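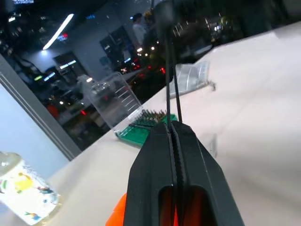
Sorting the Small Stuff: does a clear box keep a shared workbench tidy?
Project report, second term
Group: Brittany Melnyk, Ertuğrul Karaca, Blažena Kopecký
Supervisor: Rosaire Arsenault

1. Why we did it

Our course handbook recommends clear plastic boxes for storing loose parts, on the grounds that people put things back when they can see where they belong. It gives no source for this. Two of us already owned such boxes and had untidy desks, so we were doubtful from the start, and the reader should bear that in mind.

We wanted to know whether circuit boards, cables and left-over packaging would end up where they were meant to go if the boxes stood on the bench itself, and whether labels made any difference.

2. What we did

The trial ran for 3 weeks in July on one shared bench. In the first week there were no boxes. In the second we put out clear boxes without labels, and in the third we added labels printed with Listis, the free label program on the lab computer. Every Thursday at closing time Blažena wrote down which items were in their agreed place and which were lying about. Boards were to go in one box, cables in another, and empty packaging in the recycling.

Drinks and personal belongings were supposed to stay off the bench altogether. We made no rule about the floor, and that is where most bottles and cords went.
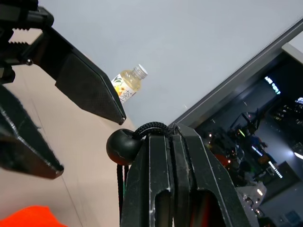

We thought about widening the rule halfway through but decided against it, as it would have made the weeks even harder to compare than they already were.

3. Results

Without boxes, 65 per cent of the items were out of place. With unlabelled boxes it fell to a little under half. With labels it hardly moved again. Ertuğrul reads this as a success for the boxes. I am less sure. The second week was also when the first-years had their exams and the room was quieter, and we have no way of separating the two.

Cables did worst in all three weeks. A cable that is still going to be used in the morning does not get coiled up and put in a box at night, whatever the label says. Packaging was nearly as bad. Clear packaging is easily overlooked next to clear boxes, and on one Thursday Blažena had listed a piece of it as a storage box before she picked it up.

4. Problems with the method

One bench is too few. One person did all the checking, and everybody in the room knew which evening she came. Rosaire Arsenault pointed out in his comments on our draft that "out of place" was decided by us, and that a board left beside tomorrow's work may be exactly where its user wants it. We have no good answer to that.

5. What we would change

Check on different days, and get somebody outside the group to do it. Use coloured boxes for one of the weeks. The handbook's claim may still be right, but our figures don't show it, and I would not spend the department's money on more boxes yet.

Written up by Brittany Melnyk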